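Undton Site — Robot Cell Inspection Checklist
Cell: Bunell dismantling bench (desktop computer cases)
Date of inspection: September 7, 2020
Previous inspection: July

Status is recorded as Pass, Attention or Fail. Comments are required for any item not marked Pass.

1. Guarding and access
1.1 Emergency stop at operator side: Pass
1.2 Emergency stop at rear of bench: Pass
1.3 Floor marking, 600 mm from bench edge: Attention
Comment: Tape worn at the corner nearest the parts rack. To be renewed.

2. Arm and mounting
2.1 Base bolts, torque marks aligned: Pass
2.2 Cable sleeve along the arm: Pass
2.3 Operating hours since last service (limit 1,000): Pass
Comment: Counter reads 624.

3. Gripper
3.1 Hex-socket screws on bracket plate and finger links, seated and undamaged: Pass
3.2 Free movement at pivots: Attention
Comment: Slight stiffness on closing. Pivots cleaned and retested; movement acceptable, but the item is to be looked at again at the next inspection.
3.3 Clearance when reaching into an open case: Pass
Comment: The links pass close to the drive cables and the power wires. Operators are to approach at reduced speed and keep the fingers closed until they are clear of the wiring.

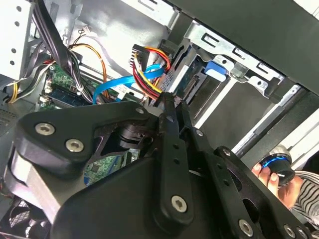

3.4 Gripping force, test block: Pass
3.5 Spare finger links held in store (minimum 2): Fail
Comment: One in stock. Order placed with Eskola.

4. Workpiece preparation
4.1 Mains lead removed from case before loading: Pass
4.2 Case secured against sliding: Pass
4.3 Side panel stored off the bench: Pass
4.4 Hands near the case while the arm is powered: Attention
Comment: Permitted in teaching mode only, with the enabling switch held. The notice on the bench does not state this clearly and must be reworded.

5. Software and records
5.1 Mondora controller backup present and readable: Pass
5.2 Speed limit in teaching mode confirmed: Pass
5.3 Fault log reviewed: Pass

Result: The cell may remain in use. Items 1.3, 3.5 and 4.4 are to be closed and signed off before the next inspection — item 3.2 stays open until then.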